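Osdale finishing room, floor meeting
Notes for November

Present: eleven of us from the finishing room, two from dispatch, Priya from the office for the first half, and Floor Verschueren from Premeck on the screen. Apologies from the Rardale lot, who had a delivery stuck in the yard and couldn't spare anyone.

I'm taking the notes again, so you're getting them my way. If I've put words in your mouth, come and find me before they go up on the board by the kettle.

1. Last month's notes

Agreed, apart from the bit where I wrote that Denise "refused" to move her bench. She says she asked for it in writing, and got it in writing, and moved it. Fair enough, Denise, sorry!

2. Where the arms have got to

Floor started us off. The two arms have been on small soft pieces all month, and the total handled so far is 2,016. Of the last full batch of 176, the arms got 80 through without one of us stepping in. There was a bit of a silence after that, because I think half the room expected it to be higher and the other half lower. Floor wasn't bothered either way. She said cloth is hard work for a gripper, it never sits the same way twice, and anybody who has tried to fold a fitted sheet knows the feeling (big laugh from dispatch).

She's most pleased with the picking up. The thin stretchy pieces used to slide straight out, and that's a lot better since the change of finger pads. Laying a piece down flat is still poor and she said so.

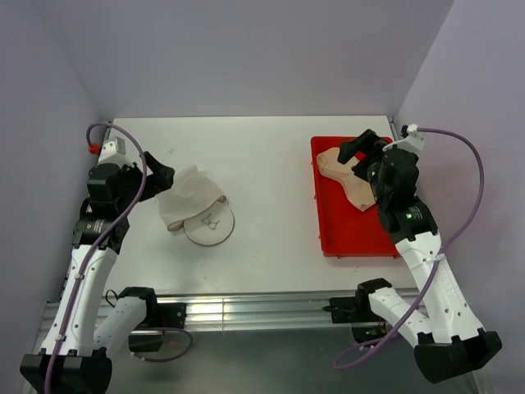
Both arms at the table, the right-hand one holding a beige piece over the red tray.

Malcolm asked why the walls round the table are so pale when the rest of the room is the colour of old porridge. Floor said plain walls give the cameras less to get muddled by. Malcolm then asked if they could do the rest of the room while they were at it. Priya wrote that down, I watched her do it.

3. What it means for the benches

We spent the longest on this one, and it got a bit warm, so I'll try to be fair to everyone.

Priya confirmed again that there are 23 of us on the finishing rota across both shifts and there'll be 23 after the new year. No hours are going. What does change is who does what. One person per shift will be on the table, which means loading, watching, sorting out anything that gets dropped or twisted, and marking the sheet. It'll go round the rota a week at a time for anyone who's had the training.

Joanne said, and I thought she put it very well, that watching is more tiring than doing. She did a week of it and went home with a headache every night, and she's been folding and bagging for nineteen years without one. Several people agreed. Tunde said he liked it, he found it restful, and he'd happily take Joanne's turn as well as his own. Priya said swaps are fine as long as they're on the rota before the shift starts, but she doesn't want the same person on it every week, or we'll be stuck when they go on holiday.

We settled on half shifts at the table to begin with, changing over at the 10.30 break. We'll look at it again next time.

Pay: Priya says table duty is paid at the same rate as the bench for now. Denise wants it recorded that she doesn't think "for now" is an answer. Recorded. Priya will take it to the managers and come back with a proper yes or no.

4. Mixed bundles

This came from Ahmed on lates. When two different fabrics come down together, the arms tend to grab the pair as one piece, and then it goes on the sheet as one piece, and the sheet's wrong for the rest of the shift. Floor had a close-up ready, which was handy because I don't think the office had followed what he meant until then.
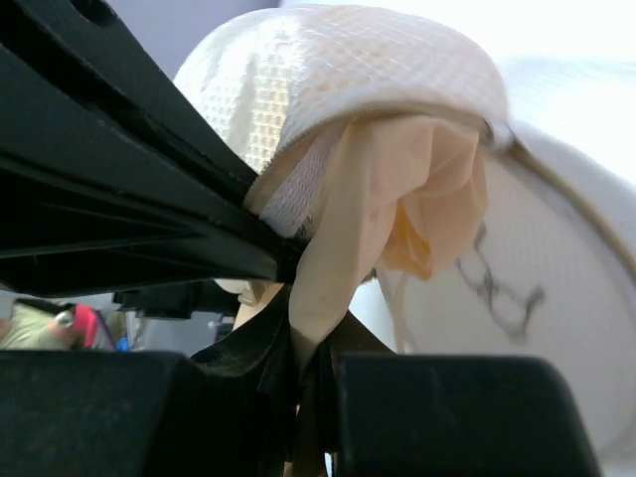
White waffle cloth and a sheer peach piece together in the gripper.

Ahmed's point was that any of us would feel the difference straight away, with our eyes shut. Floor agreed completely. The grippers have no real feel for it yet and go mostly by what the cameras show. She'd like some of us to sit with her for an hour and talk through how we pull two fabrics apart, where we put our thumbs and so on. Joanne and Ahmed have both said yes. I asked if that was paid time and Priya said of course it is, so that's in the notes too.

Until then, please split anything sheer from anything thick before it goes on the table. Leave doubtful ones in the grey bin and write them on the sheet as "held". Don't reach in to untangle a bundle while the arms are live, even if it's only a second's work. Press stop first. I know it's a faff restarting it. Floor says the restart will be quicker after the next update but wouldn't give me a date, and I did try.

5. Besson trolleys

The new Besson trolleys don't fit between the table and the pillar. They miss by the width of a hand. Dispatch have been going the long way round past the sinks, which is fine until somebody's at the sinks. Malcolm reckons the table could shift towards the window, but Floor said moving it means setting the cameras up again, and that's a morning gone. Dispatch will try the old narrow trolleys for that run and see how they get on.

6. Rardale

They're due to have a table of their own in spring. Their supervisor has asked if a couple of our people would go over for the first week, with travel paid. Tunde and Sunita are interested. Anyone else, tell Priya.

7. Anything else

The radio. Lates say earlies keep leaving it on the country station. Earlies say the knob's broken. I've had a look and the knob is a bit broken.

The stop button on the left needs a bigger label, in Polish as well as English. Kasia will do the wording and I'll laminate it.

To do
Priya: answer on table pay; wall paint
Floor: arrange the hour with Joanne and Ahmed; news on the restart
Kasia and me: stop button label
Dispatch: narrow trolleys
Malcolm: radio knob

Next meeting is same place, 2.15, after lates have clocked on. Joanne's bringing the flapjacks.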